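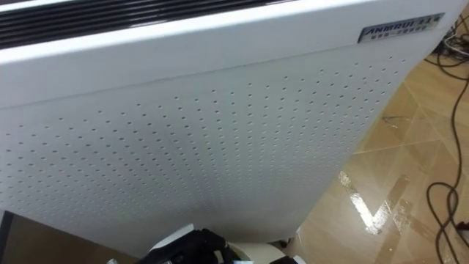

Lollura夹爪维护套装使用评测

作者:罗雨桐(Yutong Luo)

我们的机器人平时练习抓取和挪动家用电器,对象有空气净化器、电饭煲、小风扇。夹爪最费的是指垫,家电外壳多数光滑,垫面一沾灰就打滑。Lollura这套维护工具买来用了17天,期间夹爪开合200多次,下面说说情况。

套装售价76元,内有指垫一副、扭力螺丝刀一把、清洁布两块、导轨润滑脂一小管,另附一张校准卡。说明书只有英文,字很小,换垫步骤倒是画得清楚。

换指垫前先断电,再松开指尖两侧的螺丝。原来的垫子粘得紧,我用塑料片慢慢撬,花了二十分钟。新垫厚度和旧垫有差别,装完必须重新标定闭合零点,否则控制器读到的开口宽度会偏大。校准卡厚2毫米,夹住以后在软件里填数即可,一次就过。这一步做得比较省心。

螺丝刀手感一般,刻度印得浅,灯光暗时看不清。拧紧力矩按夹爪厂家手册设,不要照套装里那张表,表上没有写适用型号。

润滑脂够用,只需在导轨上抹薄薄一层。白海宇第一次抹多了,脂溢到指垫边上,擦了两遍才干净。建议先上脂,空载开合几次,擦掉多余的再装垫。

新垫抓塑料外壳比旧垫稳,抓带弧度的底部仍会滑,要把接近速度调低,并让两指尽量贴平。带小孔的面板不宜直接用力夹,容易留印。场地上的电源线也要留意,机器人底盘压过一次,之后我们改成每次开机前先理线。

清洁布没有什么特别,用完可以换普通无尘布。指垫目前边缘略有磨损,中间完好。能不能撑过一个季度还不知道,到时再补充。

优点:校准卡好用,换垫图示清楚,价格可以接受。
缺点:螺丝刀刻度浅,力矩表不完整,指垫不能单独购买。

评分:四星。手上已有扭力工具的,可以等单卖指垫的版本。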